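Ticket 1177: Bimanual handover policy stalls at the meeting point
Project: Dunell
Opened by: Sheyla Villca
Assigned to: Cristian Quintero
Status: Resolved, follow-up open

Sheyla Villca
The new checkpoint reaches for the clear block fine, brings both grippers together over the extrusion frame, and then hangs. Neither side lets go. It sits there until the timeout. The old checkpoint did this once in a while; the new one does it on most runs. Same arms, same task, same start poses. Logs are in the Dunell folder under March 20, 2020.

Cristian Quintero
Looked at the logs. Joint currents are normal and no servo faults on either arm, so I don't think it's hardware. The policy is predicting "hold" for both grippers at every step after contact. What changed in the training set between the two checkpoints?

Sheyla Villca
We added the December demos from Touran. Everything else is the same, including the seed.

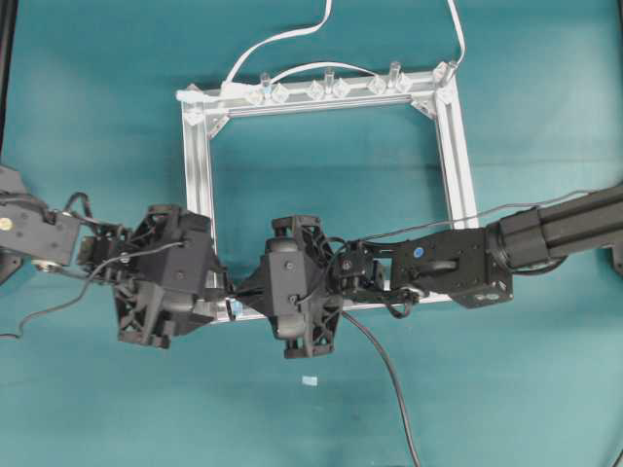

Cristian Quintero
I replayed the December demos against the older ones. Touran waits much longer with both grippers closed before opening the giving side. During that wait the joint positions barely move, so the policy gets a long run of nearly identical inputs labeled "hold" and only a few labeled "release." With a history of 2 steps it can't tell how long it has been waiting.

Touran Akbari
Yes, I was being careful -- the block slips if you open early. I can redo them faster if needed.

Cristian Quintero
No need yet. Two things to try first:
1. Trim the idle steps in the December demos before training.
2. Raise the history from 2 to 7 and leave the demos alone.
Please run them separately so we know which one matters.

Sheyla Villca
Both done. Trimming alone fixes the stall, but it sometimes releases before the other gripper has closed. Longer history alone still stalls, less often than before. I then ran them together and got no stalls and no early releases in the test batch. Going with the combined version.

Cristian Quintero
Good. Closing this. Opened a follow-up for Mwangi to add an idle-step check to the import script -- it should warn, not delete anything.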